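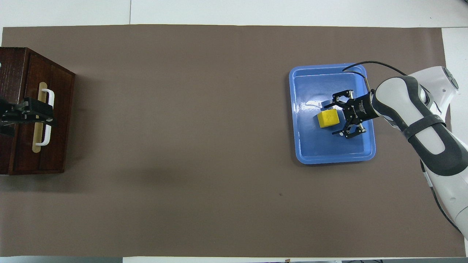 Memoria del proyecto: cómo envuelve la gente sus paquetes
Asignatura de Cultura material, segundo semestre

Cuando la profesora nos pidió elegir una costumbre cotidiana, yo pensé en el café, como media clase. Luego mi abuela me mandó un paquete desde Walside, atado con tanta cuerda que tardé un buen rato en abrirlo, y cambié de tema esa misma tarde (¡gracias, abuela!).

Trabajé con Rūta Lepik, que se encargó de las entrevistas en Mets mientras yo repartía los cuestionarios en Zollness. Recogimos 221 respuestas, pero tuvimos que descartar bastantes porque venían a medias y al final nos quedamos con 141. La pregunta que mejor funcionó fue la más tonta: «¿Guardas el papel de los regalos?». La gente se lanzaba a contar de todo – mudanzas, cumpleaños, una suegra que planchaba el papel de seda – y a mí me daba pena cortarles.

Lo que más me sorprendió fue la diferencia entre edades. Los mayores hablan del papel de estraza casi con cariño y lo reutilizan para forrar cajones o libros. Los de mi edad compramos la bolsa ya hecha y listo. También hicimos 13 entrevistas largas, y en casi todas salió la misma queja: que la cinta adhesiva ahora se usa para todo y luego no hay quien salve el papel.

¿Qué haría distinto? Empezar antes, desde luego. Transcribir las entrevistas nos comió medio mes, y la parte histórica se quedó corta; solo pude leer dos capítulos del libro de Noemi Parisi sobre el comercio por correo. Además, casi todos los encuestados eran conocidos de conocidos, así que no me atrevo a generalizar.

Rūta quiere repetir las entrevistas en Plonora en agosto. Yo me he apuntado, aunque esta vez transcribe ella.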